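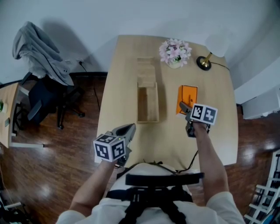

图源:Jatito 产品组,拍摄于试用间

Prekow 手持双夹爪套装(第2代)
品牌:Jatito
页面更新:23/07/2024

如果您是从第一代一路用过来的老朋友,先跟您说声好久不见!第二代拖得比我们当初答应的久了一点,中间改过扳机、改过走线,连包装盒里的海绵都重新开过一次模,好在现在总算可以放心地把它摆到页面上来了。如果您是头一回看到 Prekow,那也不着急,泡杯茶慢慢看,下面尽量把买之前该知道的都讲清楚,包括我们自己拿它跟别家东西放在一起试的时候觉得还不够好的地方。

Prekow 是给采集操作演示的人用的:左右手各握一把,扣扳机,夹爪就合上,松开就张开。夹爪上方的标记方块供外部相机追踪位姿,夹爪自带的广角相机则记录手边近处的画面。很多实验室和小团队之前都是自己打印外壳、自己粘标记,我们一开始也是这么过来的,所以很清楚哪里容易松、哪里容易硌手。

单把重量(含标记方块与相机,不含线):437 克
夹爪最大开口:77 毫米
随附数据线长度:182 厘米
标记方块:黑白方码,可拆换
供电与数据:同一根线
适用:左右手通用机身,扳机侧板可对调

重量和手感

437 克单看不算重,可是握着它在桌面上方悬着,一上午下来手腕是会有意见的。第一代的重心偏前,手一累,指尖就往下栽,录出来的轨迹会有一种慢慢往下沉的毛病。第二代把相机往后挪了,握把的角度也放平了些,现在松松地握着,夹爪大致能自己待在水平的位置。我们拿它和 Grimshaw 的单手款来回换着用了好几轮,Grimshaw 那把更轻,拿起来确实舒服,这一点我们服气;只是它的机身窄,夹宽一点的东西时,手指总要去找一个借力的地方,换手也不太方便。

扳机的行程比上一代短。喜欢慢慢收拢、细细感觉力道的用户,刚换过来可能会觉得它太积极,我们在盒子里多放了一组软一点的回位弹簧,拆开侧板就能换,说明书里有步骤,用不着把机身整个打开。换完以后记得重新做一次开合校准,不然软件里显示的开口会和手上的对不上。

相机的视角怎么选

夹爪上的相机用的是很广的镜头,桌沿、灯架、墙角都会弯。刚接触的朋友常常写信来问是不是镜头装歪了,没有装歪,镜头就是这个脾气。好处是夹爪伸出去之后,周围的参照物多半还留在画面里,另一只手在做什么也常常能一并收进来,做双手配合的任务时特别有用。
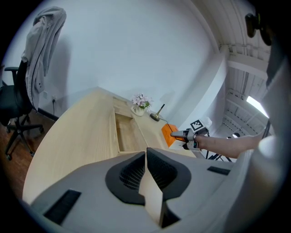
Marama Rutherford 在试用反馈里写道,她最在意的是两把夹爪各自的时间戳能不能对齐,因为她之前用 Clakotton 的相机模组时,左右两路总要事后手动去拉,拉着拉着就没耐心了。她说换成 Prekow 以后,这一步省掉了,倒是广角画面的校正要花些功夫学,“头两天我一直在跟畸变参数较劲,后来把你们给的标定板老老实实拍了一遍,才顺起来”。她还希望我们把校正后的预览放到采集界面里,别让人录完了才看到。

这条意见我们收下了,预览窗口已经放进软件的测试版里,买过第二代的用户用序列号登录就可以下载。Clakotton 的模组我们自己也装上去试过,它在暗一点的房间里噪点控制得比我们好,细节干净,喜欢它的人有喜欢的道理。若您手上已经有 Clakotton 的模组,Prekow 的相机座另有一块转接板可以选配,装上去以后整把会重一些,请把这一点算进去。另外,转接以后左右两路的对齐得靠您自己的采集程序来做,我们的软件暂时管不到它那一路。

桌面、灯光和标记

试用时,我们爱用一张普通的浅色木纹桌,桌上留着盆花和台灯,让镜头里有些日常的东西。抓取物也尽量选家里、办公室里常见的:有木头的,有橙色扁平一点的,边角有硬有软。薄的东西最考验指尖,夹爪要贴着桌面过去,扳机又不能扣得太早。第一代碰到这类活常常在桌面上蹭来蹭去,第二代的指尖加了一点柔性,贴下去的时候会让一让。

灯光方面想多唠叨几句。白墙加白灯罩,在相机里很容易糊成一片亮,标记方块如果正好转到那个背景前面,黑白方码的边缘会变虚。解决的办法很土:把灯挪远一点,或者曝光往下压一档。我们做过对照,压一档之后追踪稳多了,木纹还是看得清。方块各面的码各不相同,手腕转过去的时候,只要还有一面朝着相机,位姿就能接得上;把袖子放下来盖住方块就没办法了,请把长袖子卷一卷。

头部或胸前的相机不在套装里,您用自己的就行。我们只有一个建议,装好以后先低头看看预览,确认自己平时干活时两只手的活动范围都在里面,尤其是靠近身体的桌沿那一带,很多人把角度调得太高,录完才发现手一收回来就出了画面。背带的松紧也顺手调一调,太松的话弯腰时会晃。

夹持力与指垫

指垫是我们改动最多的地方,也是来信最多的地方。有人要夹布,有人要夹杯子,还有人就是天天夹木板。板状的东西看着简单,其实受力点偏一点,它就会在指间打转,录下来的数据里物体的朝向便乱了。第二代的黑色橡胶指座带纹路,夹住以后往侧面滑的情况比光面的少,脏了用微湿的布擦一擦就好,请不要用酒精,橡胶会发硬。

Grimshaw 的指垫是硬质的,夹棱角分明的东西很利落,寿命也长,这是它的长处。我们的橡胶件用久了会磨,按耗材来算更合适,页面底部可以单买。夹持力的上限我们定得保守,扣到底以后再用力,扳机里的限位会把多出来的力接走,免得把东西夹坏,也免得把您的手指累坏。夹重物不是它的强项,沉的箱子、装满的瓶子,还是请用别的工具。

试用间里,Darcy Hollis 一向主张两把夹爪都上手以后再做决定,单拿一把试,很多问题是试不出来的,比如两根线会不会绕到一起,两个方块会不会互相挡。我们照着这个办法又跑了一遍,结果把出线口往后移了一截,线从机身后部走向身体这一侧,手往前伸的时候拖得没那么厉害。

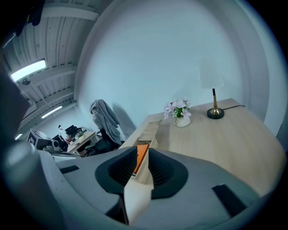

盒子里有什么

Prekow 手持夹爪,左右手各一把
标记方块,已装好,另附备用贴码
182 厘米数据线,每把一根
软、硬两组回位弹簧
替换指垫一对
标定板与纸质说明书
收纳盒

胸前背带、头部相机、采集用电脑均需自备。转接板、加长线和橡胶指垫可在配件栏单独选购,加长线会让信号余量小一点,走线请避开台灯电源线和插座那一侧,别让它们缠在一起。

常见的几个小问题

第一代的标记方块能不能装到第二代上?可以装,卡口没有改,不过相机后移以后偏置参数变了,软件里要选第二代的配置文件,选错了轨迹会整体偏出去一小截。

指示灯是绿色才能开始录吗?是的,绿色表示相机和追踪都已就绪。灯一直不亮,多半是线没有插到底,请先拔下来重插一次,还不行再写信给我们。

左撇子能用吗?完全没问题!机身左右通用,把侧板对调,再在软件里交换左右编号就行。

试用与订购

还拿不定主意的朋友,可以先申请试用套装,寄过去用两个星期,合适就留下,不合适寄回来,来回运费我们出一程。申请时麻烦写一下您主要夹什么东西、桌子多高、用什么相机,我们会照着配好指垫和弹簧再寄出,省得您收到以后再折腾。眼下这一批排到十一月前都有货,之后要等新模具的外壳,颜色会从灰色改成更浅一点的灰,功能没有变化,喜欢现在这个颜色的请早些下单。

订购后三个工作日内发出。需要开票或批量采购,请在备注里写明单位名称和收件人,Jatito 客服会回信与您核对。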